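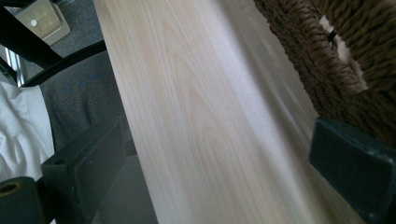
Relleck Fare Desk, version 4

Relleck Fare Desk is a booking and commission tool for small travel agencies. We ran it at our Tarkgate branch from January, alongside the Bradska system it is meant to replace.

Set-up took one morning. Client records come in as a spreadsheet, capped at 1000 rows per file, so larger agencies will need to split theirs. Duplicate names are flagged but not merged.

Search is the strongest part. Package and flight-only results share one list, and filters for board basis and departure airport stay in place between searches. Bradska clears them each time. Transfers are still held on a separate screen, and the price shown there does not feed back into the quote until it is saved.

Commission reports are less good. Split commission between two agents has to be typed in by hand, and the export drops the supplier reference. Manzano, the other product we looked at, handles both correctly but has no cruise module.

The licence costs £59 per user per month, with phone support until 6pm. Saturday cover is email only - a weakness for any shop that does most of its trade at the weekend.

Suitable for branches selling mainly packages. Agencies with a lot of shared bookings should wait for the reporting update.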